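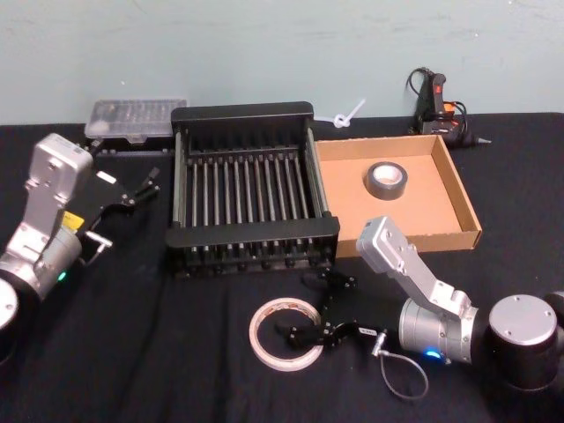

使う道具が少ない日ほど、机は散らかりやすいと思います。そう切り出したのは、タルシジオ・コンセイソン氏である。数が多ければ誰もが身構えて片づけるが、テープと接着の道具だけで済む日には、置き場所を決めないまま手が動き始める。そして最後に、切った結束バンドの行方が分からなくなる、と氏は続けた。

特集　小さな工作台を整える
共用工作室Pendumにみる、道具の置き方と仕舞い方

家庭や職場における簡易な修繕は、専用の作業場を持たずに行われることが多い。食卓の端、事務机の一角、会議用の長机などが、必要に応じて工作台となる。作業が終われば元の用途に戻さなければならないため、道具の配置と収納には、常設の作業場とは異なる工夫が求められる。

本特集では、集合住宅の101号室を転用した共用工作室Pendumの取り組みを通じて、限られた面積の台の上で道具をどのように扱うべきかを考える。同室は2000年に開設され、現在は運営法人Allicoが管理している。入居者のほか、近隣の事業所に勤める者も利用登録を行うことができ、椅子のがたつき、電気コードの束ね直し、収納箱の補修など、比較的軽微な作業に用いられている。

布を敷くということ

Pendumの利用要領は、作業の前に台へ布を掛けることを定めている。使用するのは黒い布である。天板の保護が第一の目的であるが、利用者の多くが挙げる利点は別のところにある。小さな金属部品が見つけやすいのである。

銀色のねじや座金は、黒い布の上に落ちると輪郭がはっきりする。また、布の表面は硬い天板に比べて部品が転がりにくい。白い結束バンドのような細いものも、黒地であれば見落としが少ない。反対に、黒いねじや黒い樹脂製の部品を扱う場合には、この利点が失われる。要領では、そのような作業に限り、浅い箱や白い紙を併用するよう勧めている。

布の掛け方にも注意を要する。しわが残っていると部品がその谷に入り込み、片づけの際に布ごと払い落とすおそれがある。台の手前側に布を長く垂らすことも望ましくない。立ち上がったときに衣服に引っ掛かり、台上のものを引き寄せるためである。Pendumでは掛けた布を手のひらで中央から外側へ二度なで、手前の垂れを確認してから道具を出すことになっている。

なお、台の高さは765ミリメートルに統一されている。座って行う作業にはやや高いが、立ったまま接着や梱包を行う利用者との折り合いをつけた数値であるという。開設当初の台はこれより低く、腰の痛みを訴える声が利用簿にたびたび記されていた。

奥に置くもの、手前を空けるもの

道具の配置について、要領が最も紙幅を割いているのは、台の奥側の使い方である。壁に接する側は手が届きにくく、作業面としては使いにくい。一方で、物を置いても肘に当たらず、落下の心配も少ない。そこで、使用頻度が低いもの、立ち上がりのあるもの、熱を持つ可能性のあるものは奥に寄せる。

代表的なものがグルーガンである。黒い本体に赤い引き金部分を持つものは、暗い色の布の上でも持ち手の向きを見分けやすい。壁際の隅に置けば、作業者の手が不用意に先端へ触れる機会は減る。ただし、通電中の器具を壁や布に触れさせることは避けなければならない。奥に置いてよいのは、電源を抜き、十分に冷ました後に限られる。加熱中は必ず付属の支えまたは耐熱の受け皿を用い、布の上に直接寝かせない。この点について要領の文言は簡潔で、「熱いうちは布に置かない」とだけ記されている。

ビット類を収めるケースも、奥側に置くのに適した道具である。蓋が透明であれば、開けずに中身を確かめることができる。不透明なケースでは、目当ての一本を探すために蓋を開け、そのまま開け放しにすることが多い。蓋の開いたケースは倒れたときの被害が大きく、並べ直しにも時間がかかる。同室では、取り出したらその場で蓋を閉じることを習慣としている。

手前側については、何も置かないことを原則とする。手前は作業のための場所であり、道具の待機場所ではないとの考え方による。利用開始時の説明でも、道具を並べる前に、まず両腕を置く範囲を確かめるよう案内している。

ラックの役割

台の中央に大きな黒いラックを据えることがある。上部が開き、内側に金属の棒が等間隔で渡された形のものは、板状の部材や薄い箱を立てておく仕切りとして重宝する。横に積めば最下段のものを取り出すたびに全体を動かさなければならないが、立てておけば一枚ずつ引き抜くことができる。

ラックを台の中央に置くことには、異論もある。作業面を大きく占有するためである。コンセイソン氏も当初は端に寄せることを主張していた。しかし、端に置いたラックは片側からしか手を入れられず、結局は物の投げ込み場所になりやすい。中央にあれば左右どちらの手も届き、入れたものが人目に触れるため、不要なものが居座りにくい。

現在の要領では、仕分けや梱包のように多くの物を出し入れする作業では中央、切断や接着のように広い平面を要する作業では台の外、と使い分けることになっている。いずれの場合も、前面が低く背面が高い形のものは、低い側を作業者に向ける。向きを誤ると、取り出すたびに腕を高く上げることになり、背後の道具に袖が触れる。

棒の間隔に合わない厚みの物を無理に差し込むことも禁じられている。棒がわずかに曲がるだけで、隣の列にも影響が及ぶ。過去に厚手の木箱を押し込んだ例があり、それ以降、ラックの横には試し用の厚紙が備えられた。厚紙が無理なく入る物だけを立てるという、単純な取り決めである。

段ボールの浅箱

Pendumで最も数多く使われている収納具は、市販の整理用品ではなく段ボールの浅箱である。配送用の箱を低く切り、四方に縁を残して盆のように用いる。費用がかからず、汚れれば取り替えることができ、側面に直接文字を書き込める。

この浅箱に最もよく収まるのが、ダクトテープである。筒状のテープは立てて置くと転がるため、必ず平らに寝かせる。浅箱に入れておけば、机が揺れても縁が受け止める。箱の中央に置くか隅に置くかについて決まりはない。切り口の端を少し折り返しておくと、次に使う者が爪で探る手間を省ける。

浅箱には大きく分けて二つの使い方がある。一つは道具の定位置として用いる方法であり、もう一つは作業中の一時置きとして用いる方法である。両者を同じ箱で兼ねると、戻すべきものと捨てるべきものが混ざる。同室では、定位置の箱には側面に品名を書き、一時置きの箱には何も書かない。無記名の箱は、退室時に必ず空にする。

縁の高さにも適否がある。高すぎれば中身が陰になり、低すぎればテープの筒が乗り越える。要領は寸法を示しておらず、収める物の厚みの半分を目安とするにとどめている。利用者の間では、これに満たない箱でも不都合はないとの意見と、厚みと同じ高さが必要であるとの意見が並立しており、当面は改定の予定がない。

段ボールは湿気に弱い。梅雨の時期には底が波打ち、平らに置いたはずのテープが傾くこともある。Allicoでは年に二度、浅箱をすべて点検し、底の柔らかくなったものを資源回収に出している。

結束バンドをめぐる小さな規則

消耗品のうち、扱いが最も難しいものとして挙げられるのが結束バンドである。一本が軽く、細く、どこにでも引っ掛かる。未使用のものと、一度輪にしたものとが混在しやすいことも、管理を煩雑にしている。

一般的な結束バンドは、一度締めると緩めることができない。輪になったものを見つけた場合、それが再使用のできる型であるか否かを確かめ、できないものは切って廃棄する。小さな輪のまま台の隅に残しておくと、次の利用者には、何かを束ねるために置かれたものか、外した後のものかの判断がつかない。同室では、用途の決まっている輪に限り、紙片を添えて残すことを認めている。

切断の際は、余った先端を残さずに切り落とす。斜めに切った端は鋭く、コードの束に手を差し入れたときに傷を負うことがある。切り落とした先端は飛びやすいため、片手で覆いながら切る。布を敷いていれば回収は容易であるが、床に落ちたものは透明に近い色であるほど見つからない。

利用簿に残る声

Pendumの利用簿には、作業内容とあわせて自由に記入できる欄が設けられている。短い書き込みが多いが、道具の置き方に関する意見は開設以来途切れることがない。

「テープの箱を右に置いてほしい。左利きなので、左にあると肘が当たる」

「ビットの蓋は閉めたほうがよい。一度すべて床に落とし、夕方までかかった」

「壁の薄い緑色が好きだ。黒い布との組み合わせで、目が疲れない」

最後の書き込みは道具と直接の関係を持たないが、運営側では参考意見として記録に残している。壁の塗り替えを検討した際にも、同じ系統の色を維持する判断の一助となった。

左右の配置については、右利きの利用者を前提とした従来の図を改め、左右を入れ替えた図を併せて掲示するようになった。同じ台を複数人で使う場合は、先に着いた者の利き手に合わせる。講習の定員は8名であり、一つの台を二人で使用するため、この取り決めは実務上の意味が大きい。

姉妹施設Espirituでの試み

Allicoが管理するもう一つの工作室Espirituでは、やや異なる方法が採られている。台ごとに道具を固定せず、作業の種類に応じて道具一式を入れた箱を貸し出す方式である。接着の箱、束ねる箱、ねじの箱の三種があり、利用者は必要なものだけを受け取る。

この方式は、台の上に出る道具の数を抑える効果がある。半面、椅子の補修のように接着とねじ締めの両方を要する作業では、二つの箱が台上に並び、かえって面積を取る。返却時に中身が入れ替わることもあり、月末には全箱の照合が行われている。

両施設の違いを埋める試みとして、Drestixと名付けられた共通の収納札が導入された。札には道具の名称と戻す場所のみが記され、使い方の説明は載せない。説明が長いと読まれなくなるという、Pendumでの経験を踏まえたものである。グルーガンの札に限っては、冷めてから戻す旨が一行加えられた。

片づけの順序

作業後の片づけは、次の順序で行うことが推奨されている。

1　電源を抜く。熱を持った器具は、触れずに冷めるのを待つ。
2　切りくず、余ったバンド、テープの端を集める。
3　ビットをケースに戻し、蓋を閉じる。
4　一時置きの浅箱を空にする。
5　ラックに残った物を確認し、持ち主に返す。
6　道具を所定の場所へ戻す。
7　布を四隅から中央へたたみ、屋外で払う。

最初に電源を抜くのは、冷却に要する時間をほかの片づけに充てられるためである。退室間際になって熱いままの器具が残り、利用時間を延長する例は、この順序を掲示してから減少したと報告されている。

布は最後にたたむ。先に布を外そうとすると、道具をいったん別の場所へ移すことになり、そこで置き忘れが起こる。たたんだ布の中に小さな部品が残っていることも少なくないため、払う前に一度、手のひらで軽く押さえて確かめる。

コンセイソン氏は12月の講習において、この手順を家庭でも取り入れるよう参加者に勧めた。専用の台がなくとも、布一枚と浅い箱が二つあれば同じことができる。氏の自宅では、食事の前に布ごと道具を移す習慣がついており、箱の側面には「ここへ」とだけ書いてあるという。

Pendumの利用登録は、101号室入口の受付で行っている。布と浅箱は室内に備え付けがあり、結束バンドとグルーガン用の接着剤は各自で用意する。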